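The Long Goodbye of the Good Couch

By Fathima Wijesinghe

My parents owned a couch we were not allowed to sit on. It lived in the front room with the drapes half closed, waiting for company of a quality that never came. We watched television from the floor of the den, eight feet from the nicest seat in the house.

I thought of it last September, when I spent a morning at Phan, a secondhand furniture barn outside town, where good couches go when their owners move someplace smaller. There were 178 on the floor that day. Tharindu Begum, who runs the place, can tell the company couches with her eyes shut. She presses a palm into the middle cushion and waits for it to push back.

"Thirty years old," she said of one, "and I doubt it ever met a potato chip."

They are hard to sell. Younger buyers want something they can nap on, and they want it to come through the door in 2 boxes. The old kind arrives in a single piece and needs 4 cousins and a propped-open storm door. Begum prices most of them at $200 and takes less from anyone who brings a truck. The matching love seat she will throw in, whether you like it or not.

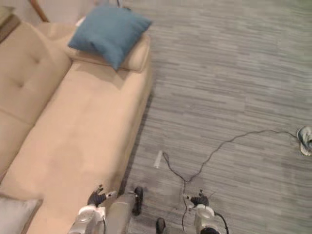

What the front room was for is harder to say. My mother claimed it was for the priest, who visited once, stood the entire time, and left with a plate of cake. My father claimed it was for my mother. I suspect it was for the neighbors, who had one too, and who also sat in the den.

When the house was sold, my brother took the dining table and I got the couch, mostly by being slow to answer the phone. It has since been through a dog and a bad flu. There is a mark on one arm that I blame on the dog. My mother visits every few weeks, looks it over, and takes the kitchen chair.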